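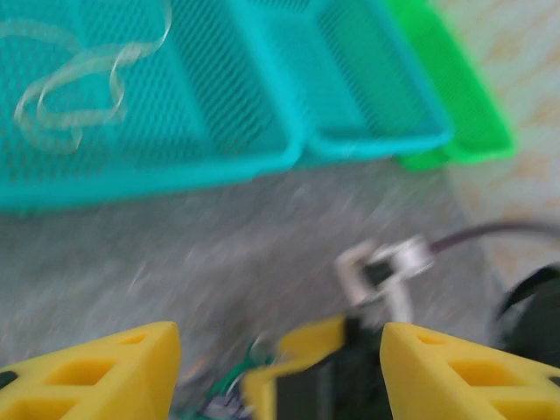 Spent the morning sorting out the baskets. Long thread, mostly so I remember what I decided.

Background: we moved from Otport to Isdale in June and everything small got thrown into whatever would hold it. Pegs in with phone chargers, birthday candles in with hose fittings. I've been living out of cartons in the hallway ever since.

I've gone with plastic mesh baskets for the lot. I had a set of solid tubs at the old place and they were fine until something damp went in. A wet cloth at the bottom of a solid tub is a wet cloth a week later. Mesh lets it dry out.

The other thing about mesh is the dirt. Potatoes, onions, gardening gloves, it all drops grit. With a solid tub you tip it out over the bin. With mesh it ends up on the shelf underneath, so I've put a sheet of newspaper down and I swap it when it looks bad.

Colours. Two of them are teal and one is a bright lime green. I would have bought all teal but the shop in Kerwood didn't have another one. I've decided it's useful. Green is for anything that goes outside, teal stays in the house.

First teal one is for laundry bits. Pegs, the stain stick, the delicates bag, spare elastic, the odd sock pile. It lives on the shelf over the machine.

There's a loop of clear plastic ribbon sitting in one of the teal ones. That's the start of the wrapping and string collection. I keep strapping and ribbon from parcels if it's long enough to tie something with. It's good for bundling stakes and for tying the boot down when I've got timber in.

If you keep ribbon too, wind it around a bit of cardboard and cut a notch in the edge to hold the end. Left to itself it curls and grabs hold of everything else in the basket. I know this and I still throw it in as is.

Second teal one is for wrapping paper ends, tape, scissors, twine and the ribbon once it's wound. I was going to put batteries in there as well but a battery is small and I'd never find it under the paper. They've gone in a jar.

Green one is outdoor. Gloves, secateurs, plant labels, the hose fittings I mentioned, a trowel. It sits by the back door and I can grab the whole thing on the way out and hose it off when it's filthy.

Before I put anything away I lined them all up in a row on the floor and sorted straight into them. Much quicker than doing one at a time. Tip a carton out, pick things up, drop them in the right basket, leave whatever doesn't belong anywhere until the end.

The floor is that grey speckled kind and it hides everything. I had 100 drawing pins in a box when I started and I am not confident I have 100 now. Wear shoes.

What didn't belong anywhere: a bag of picture hooks, one castor, keys for a house we don't live in, three instruction booklets for things we gave away. Booklets went in the recycling. Keys are going back to Otport. The hooks I'll use when the walls are painted. The castor I'm keeping and I can't tell you why.

Washing them, in case anyone's got old ones. Warm water, dish soap, and a soft brush worked across the mesh on the diagonal so the bristles get into the holes. Rinse from the outside in. Stand them on end to drain. Don't use a scourer, it roughs up the rim and then the rim holds dirt.

Don't overload them either. I had one years ago that split at the corner from being dragged around full of magazines. Light things only, and pick it up from both sides.

Somebody asked about labels. I tried the stick-on kind and they won't hold on mesh, there isn't enough flat surface. A luggage tag looped through one of the holes works. I write on it in pencil so I can rub it out when the basket changes jobs.

Still to do: the bathroom cupboard, the drawer under the oven, and a box marked 282 Haldane that has followed us through two moves without being opened. 282 was the street number, not the box number, thankfully.

I'm leaving that one until it rains. Hallway has two cartons left in it now and you can get to the linen cupboard without climbing over anything.

Edit to the bit about newspaper: someone has suggested an old tea towel instead, which you can shake out and wash. Trying that tomorrow.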